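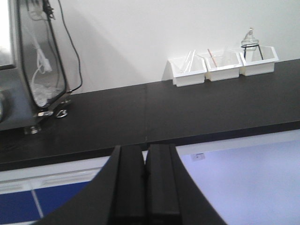
Week four of robotics club and we finally have a job for Urell! (Urell is the arm. Bilal named it before it could even close its fingers, and the name stuck.)

2023-10-02

The plan for this season is a lab helper. Sharada D'Souza, who teaches the chemistry side, asked if we could get an arm to take a small bottle out of one bin and set it down in another, over and over, so that's our first challenge. I love it because it sounds so easy. Then you start writing down everything the arm has to know and the page fills up fast.

Clear glass is the hard part. Elīna has been training our detector on 443 wrist camera pictures and it does great with white plastic bins, which are big and have nice square rims. Show it a stoppered glass bottle in front of a white wall and it gets shy. Glass rods are even worse, they just melt into the background. Her idea is to look for the neck of the bottle first and work down from there, and I think she's onto something.

Meanwhile Wael and I are on the approach path. Two flat fingers coming in level want to bump the rim of the bin, so we're trying a move that goes up, over and straight down. We got through 26 practice runs in the simulator last session and I went home grinning.

Still on the list: a softer grip setting, a stop button that everybody can reach, and a decision about whether the black wire stand stays in the bin or comes out. I vote stays. More fun that way!

Next post will be Elīna's, with lots of graphs.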